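Dralteo Roof Cargo Box, 22 cu ft. Matte Black. Fits most crossbars

In stock at Furville. Ships Monday thru Friday, order by noon.

Hard shell, opens both sides, locks both sides. Bought in for the ski crowd but we sell more of them in summer. Takes skis up to 74 in, golf bags, tent, stroller, whatever. Quick clamps, no tools. Comes with two keys, mounting kit, 3 inside straps. Crossbars NOT included, please read that twice, we get the call every week.

Part no. 1006. The older 1000 is the same lid with the U-bolt mount – still have a couple, ask Godfrey Waweru at the parts counter. Cheaper. Slower to put on. 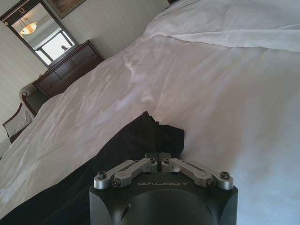
Will it fit factory crossbars?
Most of them, if the bars are no wider than 3 1/2 inches and sit at least 24 inches apart front to back. Measure center to center. Flush rails with no gap under them need a seperate adapter, sold below.

Load limit is 165 lb in the box, but your roof limit wins if it's lower. Check the owners manual. Box weighs 43 lb empty and that counts too. Get a second person for the lift, it's long and it catches wind.

Opening the tailgate: hatchbacks and small SUVs, slide the box forward before you tighten down. Leave a hand's width. Check with the hatch all the way up, slowly the first time.

Color: matte black only. Gloss white discontinued, don't have any, can't get any. Wash with plain car soap. No wax on the matte finish, it goes blotchy and we can't fix it.

Noise – some hum over 60 mph on bare square bars. Aero bars are quieter. Etelka Hegedűs runs one on her wagon with the Brekberg bars and says it's fine with the windows up.

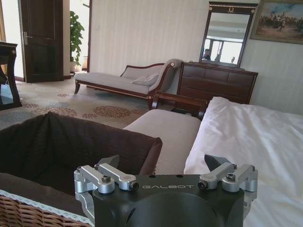 Specs for part no. 1006:

Outside: 77 x 33 x 17 in
Volume: 22 cu ft
Weight: 43 lb
Max load: 165 lb
Opening: left and right
Lock: keyed, key only comes out when latched
Warranty: 3 years on shell, 1 year on clamps and locks

Goes with it:
Brekberg aero crossbars, pair
Mbwambo flush rail adapter, set of four
Spare keys, need the number stamped on your lock

Fitting in our lot is free if you buy box and bars togehter. Box only, small charge. Call first, November is packed and we do them in order. Returns within 30 days, unmounted, all hardware in the bag.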